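Meron Hailu
May 27, 2026

I've been learning to read Chinese for four years and people keep asking how I got past the textbook stage. Going to put it in one thread so I can link to it.

First, I stopped using graded readers after the second year. They were fine. I was bored. A story that only uses words you know tends to be about a man who goes to a store.

My first real book was a novel for middle schoolers. It took me from February to the end of summer. I looked up so many words on page one that I nearly put it back on the shelf.

What changed things was a rule from my teacher, Usman Rajput. You get four lookups a page. After that you keep going, even if you have no idea who is talking.

You miss a lot this way. I had one character down as somebody's uncle for 80 pages. He was the landlord. The book still made sense, mostly.

Names are the hardest part for me. There's no capital letter to warn you, so you try to read a person as a noun and a verb. Now I write every name on an index card before chapter two and keep the card in the book.

People ask about apps. I use a flashcard deck and I keep it small. Mine has 446 cards right now. When a card gets easy I delete it. I don't archive it, I delete it. If the word matters it will show up again.

Bethel Zeleke asked if reading out loud helps. For me, yes, but only dialogue. Narration out loud puts me to sleep.

Paper or screen? Paper. On a screen I tap every word -- the definition is right there and I can't leave it alone. With paper I have to get up and find the dictionary, and usually I don't bother.

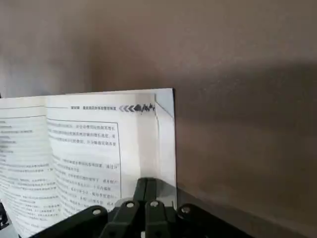 Chinese paperback, open to a spread.

Length matters less than I expected. The longest one I've finished is 556 pages and it was easier than the short stories. By the middle you know how the author talks. With short stories you start over every time.

I don't keep a daily streak. I tried, and I ended up reading one paragraph at midnight so the number wouldn't reset. Now I read on the bus and when dinner is in the oven.

Still can't read handwriting, by the way. A birthday card from a friend took me most of an evening and I had to ask her about the last line -- it was her address.

Recent threads
Index cards I have lost inside library books
Traditional or simplified first
Reading menus is its own skill
Two dictionaries I still use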